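## 4. Folding and Traying Canvas Totes

Applies to the Golance flat tote, printed or plain, with two fabric handles. Totes with a base gusset are covered in section 5.
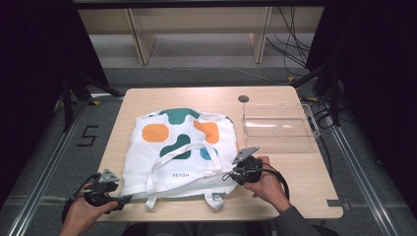

Clear the table before starting and keep one tray within reach on the right.

1. Lay the tote flat, printed side up, with the opening away from you.
2. Smooth the fabric from the center toward the side seams. Press out any air.
3. Bring both handles onto the front panel. No part of a strap may extend past the bag outline.
4. Fold the left third over the center, then the right third over that.
5. Fold the bottom edge up to the opening. The folded tote must not be wider than 158 mm.
6. Place it in the tray with the last fold facing you.

**Note:** Heavy canvas springs back after step 4. Hold the fold flat for a few seconds before continuing.

**Caution:** Do not crease across thick areas of print. If a fold line falls on one, shift the fold toward the side seam – up to 10 mm is acceptable.

Full trays go to the Stostley shelf, label side out. A full tray weighs nearly 639 g; a much lighter one is short and must be recounted.

Bags with loose stitching at the handle are set aside under code 217 and reported to Traian Lazăr.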